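Ticket 319: Second arm or new grippers? Help with planning next year's equipment money
Opened by: Glória Prata
Site: Ciltoncombe
Category: Purchasing and planning
Status: Closed, with follow-up in January

Glória Prata, first message

Hello all, and thank you for being so patient with me on the last ticket. I opened that one as a fault report (arm slow to settle before a grasp, fingers sliding off rims) and by the end of it we were talking about money, so I was asked very kindly to start a fresh one here.

The situation is this. We have one arm at the Ciltoncombe site, and the household handling work has to share it with everything else. I have a request form from Tungate that wants a single line saying what we need for the coming year, and I have three people telling me three different things. One says a second arm. One says new fingers for the arm we have. The third says neither, just buy a proper spread of objects and stop practicing on the same two mugs. I would love to put down all three, but the form has one line and I have been told firmly that the small purchases limit is 500 per request, so anything bigger goes to the yearly round.

What I'd like from you is help working out which of these is holding us up, so that I don't ask for the wrong thing. I did that with the Coelho mounting plate and it is still in its wrapping.

Reply from the equipment desk

Hi Glória, good to hear from you again, and please don't worry about the mounting plate – we may find it a home yet. Before anybody prices an arm, could you tell us:

What the arm is being asked to pick up at the moment, and what kind of surface it sits on.
How many failed grasps you logged in the last full set.
Whether the cable at the wrist has been rerouted since your last ticket. We asked about it then and I can't find an answer, though it may well be my searching.

A picture of the current setup would help us a good deal, if you have one handy.

Glória Prata

Of course! I'll take them in order.

At the moment it's steel pet bowls, the shallow dish with the smaller, deeper bowl sitting inside it. The task is to lift the inner one out and set it down beside the dish. I picked it because it sounds so easy when you say it out loud. The surface is a glossy marble-patterned tabletop, and the light comes back off both the table and the steel, which I suspect matters more than I've been giving it credit for.

In the last full set we had 10 tries and six of them failed. Four of those were the fingers sliding up the side of the inner bowl, and in the other two the arm went for a spot next to the rim and closed on nothing at all.

The wrist cable has not been rerouted, I'm sorry to say. It still comes out near the top of the housing and makes its loop off to the left before it runs back along the arm.

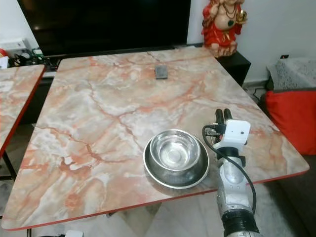

Step 1. Sort the failures before pricing anything

Equipment desk: Thank you, that's just what we needed. Two different things are going wrong, and they'd be paid for out of two different pots. Sliding is a finger problem. Closing on nothing is a seeing problem, and a shiny bowl on a shiny table is a hard case for any camera. A second arm would give you both troubles twice over. Could you lay a plain matte cloth under the bowl and run the same set again, changing nothing else?

Glória: Done, with a dark green tablecloth from home. Ten more tries, and no grabs at thin air this time. The sliding is still with us, four times again.

Step 2. Fingers

Equipment desk: Then we'd start with soft finger pads. Ask for two sets, as they wear out sooner than people plan for, and have the supplier confirm the bolt pattern in writing. Both sets should fit under your 500 limit with room left over for cable clips. Please do move that loop, even if it's the last thing you get to.

Glória: Tata has the old order sheets and found our bolt pattern on one of them, bless her. I've put down two sets of pads and a bag of clips.

Step 3. Objects

Equipment desk: Put the objects on a separate request, and keep it dull. Bowls in steel, plastic and ceramic, a few lids, one or two things with handles. Leave the receipts loose so Tungate can scan them.

Glória: Will do. I had a very long list and have cut it by half.

Step 4. The second arm

Equipment desk: We'd hold this for the yearly round. Bring the hours the arm was booked and the hours people had to wait for it, since Tungate will ask for both.

Glória: I've started a booking sheet by the door. Form sent June 8, 2018, with the pads on its one line. Please close this one, and I'll open another in January with the hours.

Closed by equipment desk. Mounting plate moved to its own ticket.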